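Tranel Bimanual Table Set – data card

Summary

Tranel is a set of 246 recorded episodes of two-armed handling of small objects on a tabletop. It was collected to support a change of work at the Hondadano packing site, where seasonal table decorations and dishes are set out and boxed by hand. This card covers the recordings and what the site has learned so far about the jobs around them.

Collection setup

Work takes place on a green surface. Each episode has a view from above the table and close views from the wrists. Operators guide both arms through the task and may stop at any point. A stopped episode is kept and marked as partial. Of the total, 203 episodes are marked complete, 40 partial, and the rest are held back for calibration.
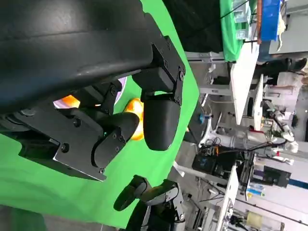 Wrist views are stored at the same rate as the table view and share its clock. Expect heavy blocking of the object by the fingers during a grasp – policies trained on wrist views alone did poorly in our tests. People and equipment in the background have not been masked. Users who need a clean background should crop before training.

Task definition

The base task starts with a dish and one or more light objects. Instructions are short text strings, written by the operator before the episode starts. Object start positions are not fixed. The two arms need not carry the same type of hand, and the end-effector type is stored per arm in the episode header. 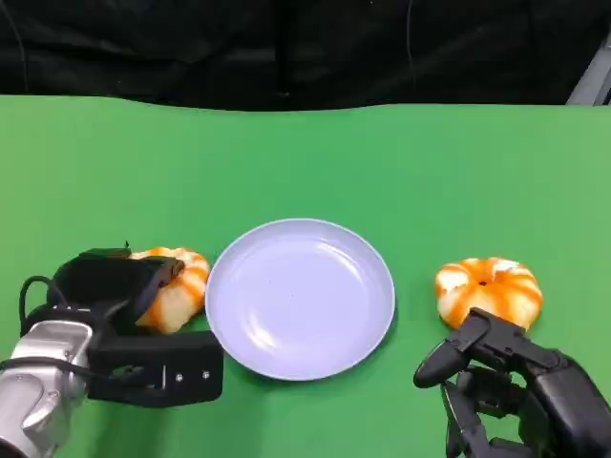
Table view: empty plate, with a striped pumpkin-shaped object on each side.

Effects on the work

Before the project, packers at Hondadano rotated through setting out, checking and boxing. Under the trial plan, setting out moves to the arms and checking stays with people. 23 packers have completed operator training. Three points from the site review:

- Checking is now a full-shift job and is more tiring than the old rotation. Breaks were lengthened in November.
- Operators are paid at the packer rate. The grade is under review.
- Stopping an arm is never counted against an operator's output.

The review draft, prepared under the name Cirillo, described the new role as "supervision." Several packers objected to the term. 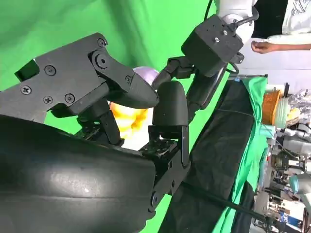

Samuele Grasso wrote in the margin of the draft: "Supervision means I watch. I spend the shift deciding how a thing should be picked up, and then the arm does it my way. Call it handling and pay it as handling."

The term was changed to "guided handling" in this card and in the episode headers. The pay question is still open.

Known limits

Objects are small and light. Nothing here supports claims about heavy or sharp items. Operator style varies – split by operator ID if this matters for your use. Headers written before the rename still carry the old role string, and the Urska loader accepts both.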